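Grornmont, Jan 27, 2021 — Wallik has put two robot arms to work at its Grornmont packing site, and the people who pack there could hardly be happier to hand over the lifting! The arms, set up with Pleltov, take on the repeat moves that used to fill a shift. 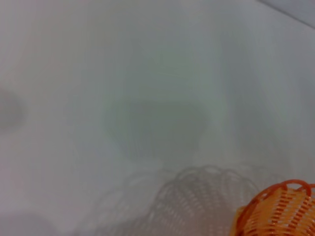 Rissanen said the change had been felt first in the shoulders, and that packers now had time to check orders properly and train on the new stations.

No jobs are being cut. All 100 packers stay on, and each gets two paid days of training.

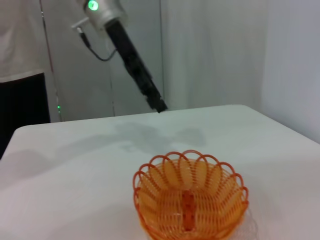
Training starts in February and covers setup, safe stops and basic fixes. Packers choose the practice items themselves, and they like things with some give and plenty of gaps — an orange woven basket with a looped rim makes a fine test for a gripper. The site ships 554 product lines, so there is a lot left to try.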